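Reviews > Bedroom > Covers and protectors

Zarei quilted mattress cover, cream multi print

By Ghazal Pakzad
13 September 2023

The Zarei is a single-layer-look quilted cover sold through Nedberg in one print and three sizes. I bought the middle size for the bed in our second bedroom, where the mattress spends more daylight hours as a laundry surface than as a place to sleep. Sitting and folding on top of a cover wear it differently from sleeping under a sheet, so most of what follows concerns flatness, grip and how the stitching copes with sideways load.

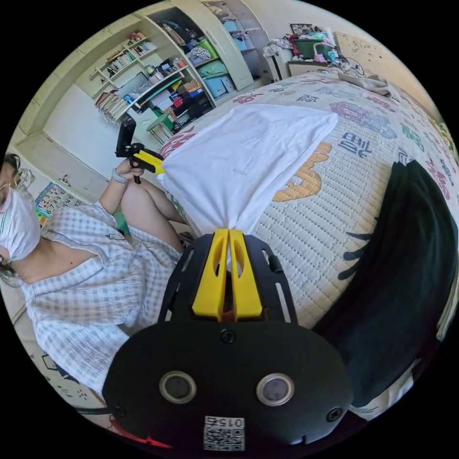
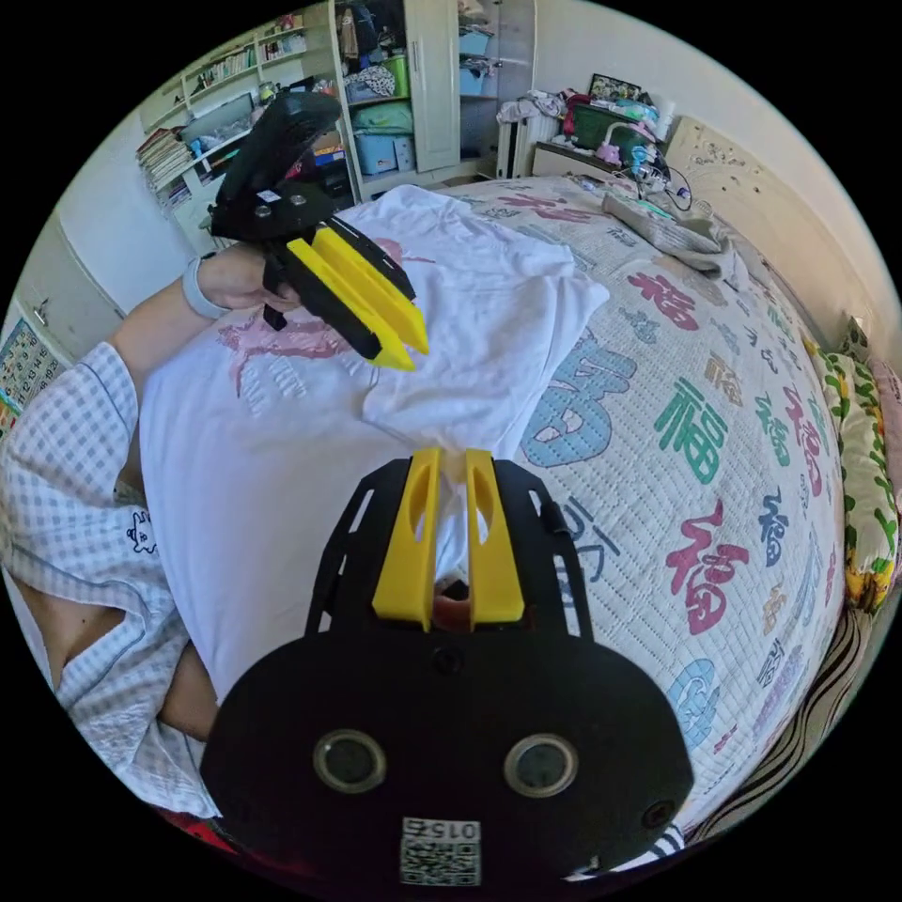 Zarei cover, cream multi, with white laundry on it.

Construction

The cover is quilted in a grid. The maker's card gives a total weight of 390 grams per square metre, and my kitchen scale and a tape measure gave a figure close enough that I have no complaint. The filling is thin. It takes the hardness off a firm mattress and does nothing for a sagging one.

Seams at the perimeter are double stitched. I found two loose thread ends on arrival, both on the underside near a corner, and trimmed them. Neither has run. The skirt is elasticated all the way round and fits a mattress up to the depth stated on the card, but with very little to spare. On a mattress with a topper, go up a size or buy something else.

Print

The character 福 repeats over a pale cream ground in several colours, pink, blue and green among them, in different sizes and turned different ways. There is no right way up, which makes the cover easy to put on in poor light. The print is on the top face only and does not show through.

One practical point in its favour: white items are easy to find against it. I sort a lot of white T-shirts, and on the plain white protector this replaced, a sock could go missing until bedtime. Cream alone would not have fixed that. The coloured characters do.

The drawback is visual noise. Small prints and dark patterned garments are harder to pick out, and I would not choose this cover for sorting children's clothes.

Use as a folding surface

The top face has moderate grip. A cotton T-shirt laid out flat stays where it is put while the sleeves are turned in, and a sheet can be pulled straight across it without the far corner creeping back. Slippery fabrics slide, as they would on most covers.

The quilting leaves shallow dips along the stitch lines. These matter if you iron on the bed (I don't recommend it) and very slightly if you fold small squares of thin fabric. For shirts, towels and sheets they make no difference.

Under a seated adult the cover shifts toward the edge being sat on. After an afternoon of sorting it needs one tug at the opposite corner — a ten-second job, though a deeper skirt would remove the need for it.

Washing

Three weeks of daily use, then a run of washes at 30 degrees, line dried, until I reached 20. Results:

- Length shrank slightly, width not measurably.
- Pinks and reds held. The light blue faded a little on the side that faced the sun.
- No broken quilting stitches.
- Elastic still returns fully.

Drying is slow for a cover this thin. Allow a full day on the line in September.

Compared with the Ulo

Behrouz Nikzad tested the Ulo plain cover for us on the same size of mattress. It is thicker, has a deeper skirt and stays put better, but the smooth face lets laundry slide about. For sleeping I would take the Ulo. For a bed that doubles as a table, the Zarei.

Verdict

Recommended for firm mattresses of ordinary depth. Skirt too short, print too busy for some rooms, stitching sound.

Related reviews
Ulo plain mattress cover
Bredumum folding clothes rack
Nedberg storage stool, second look
Pillow protectors: zip or envelope?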